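Preguntas frecuentes sobre la recogida de arándanos rojos y otras bayas en Flelside

Actualizamos esta página cada temporada con las dudas que más nos llegan por correo. Si la suya no aparece, escriba a Ya-wen Chuang, que coordina las salidas.

¿Cuándo empieza la temporada?

Los arándanos azules silvestres suelen estar listos a finales de julio. Los arándanos rojos tardan más: en las laderas orientadas al sur se recogen desde los primeros días de septiembre, y en la turbera de Brivholm conviene esperar a la segunda mitad del mes. El arándano rojo que se recoge con la base todavía blanca no termina de madurar en casa.

¿Hace falta permiso?

Para consumo propio, no. En los terrenos de Brivholm se puede recoger libremente fuera de las parcelas valladas. En el monte de Plirora hay que apuntarse antes en la lista de la entrada, y el cupo es de 13 personas por mañana.

¿A qué hora salen los grupos?

A las ocho y media, desde el aparcamiento de Flelside. El camino hasta la turbera lleva casi una hora, con un tramo final sobre tablones.

¿Qué calzado recomiendan?

Botas de goma hasta media pierna. Las de montaña sirven para el pinar, pero en la turbera el agua entra por arriba. Traiga también calcetines de repuesto.

¿Se pueden usar peines recolectores?

En el pinar sí, siempre que las púas no arranquen las hojas. En la turbera pedimos que se recoja a mano – las matas son bajas y tienen las raíces muy superficiales.

¿Cuánto se puede recoger por persona?

En Plirora, un cubo pequeño por salida. En Brivholm no hay límite fijado, aunque casi todo el mundo vuelve con dos o tres kilos como mucho.

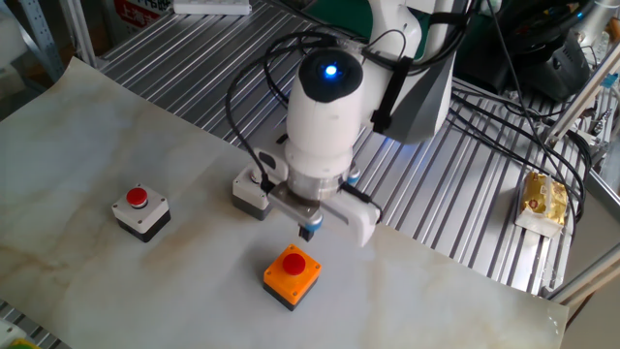
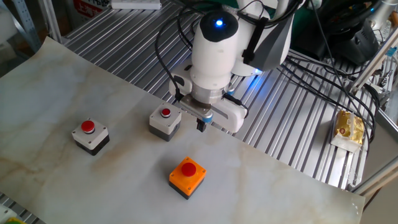 ¿Cómo se limpian las bayas al llegar a casa?

Extiéndalas sobre un paño y retire primero las hojas y los tallos. Después páselas por agua fría en tandas pequeñas y déjelas escurrir en un colador ancho. Las que vaya a congelar tienen que estar bien secas; si no, se pegan unas a otras.

¿Cuánto duran los arándanos rojos sin congelar?

Varias semanas en la nevera, en un recipiente con la tapa sin cerrar del todo. Los azules son más delicados y aguantan tres o cuatro días. Las moras árticas se comen el mismo día o se hacen mermelada.

¿Qué cantidad de azúcar lleva la mermelada?

Nuestra receta usa 500 gramos de azúcar por cada kilo de arándanos rojos. Queda ácida, pensada para acompañar carne o patatas. Para untar en pan se puede subir un poco la cantidad. No hace falta añadir pectina.

¿Con qué se pueden confundir?

El error más común es con la gayuba, que tiene hojas parecidas y un fruto rojo harinoso y sin sabor. La hoja del arándano rojo tiene puntitos oscuros por el envés y el borde algo vuelto hacia abajo; la de la gayuba es lisa por debajo y con las nervaduras en red. Si tiene dudas, no la coja y pregunte al guía.

¿Pueden venir niños?

A las salidas del pinar, sí, acompañados de un adulto. A la turbera, a partir de diez años.

¿Y perros?

Atados, y solo en el pinar. En Plirora no se admiten.

¿Qué pasa si llueve?

Con lluvia débil se sale igual. Si hay aviso de tormenta, la salida se cancela y se avisa por mensaje la tarde anterior.

¿Tienen un mapa de las zonas?

Hay uno en papel en la caseta de Flelside. Las zonas de turbera están marcadas en azul y los senderos con tablones en línea discontinua. La edición nueva tiene 56 páginas con fichas de plantas – la antigua ya no se vende.

¿Se organizan actividades en invierno?

En diciembre hacemos una tarde de conservas con las bayas congeladas del otoño. La inscripción se abre en noviembre.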